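Tramulbridge Robotics Help > Student Projects > Manipulation

Two-arm laundry sorting: garment hangs over the fingers and won't release

Posted by gakum_lab

Our club is entering the Mondix student challenge in December with a two-arm laundry task. We have 52 teleoperated episodes so far. Bunched elastic is the problem: the waistband folds over the fingertips, and opening the gripper does not always drop it.

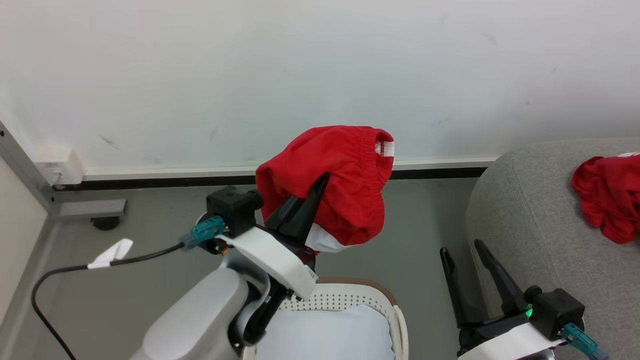 Red garment draped over the left gripper, basket between the arms.

Should we change the fingers or the release motion?

kim_bench

Release motion first. Lower until the cloth touches the basket contents, open fully, then retract along the finger axis. Ours failed 7 trials in a row with a straight vertical lift and 2 after the change.

servo_tray

Try rubber tips maybe. Worked for blocks.

kim_bench

Rubber will make cloth stick more. I would also record the basket at different fill levels, and start some episodes with both grippers open and clear of the rim.

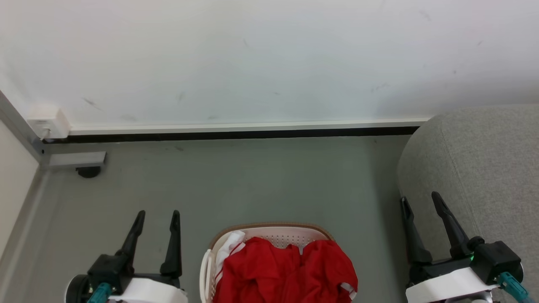

Does the challenge allow retraining between rounds?
Retraining is allowed until check-in, after which the policy file is locked for both rounds.

gakum_lab

Retract along the finger axis is in. Will rerun the same set before touching the fingers.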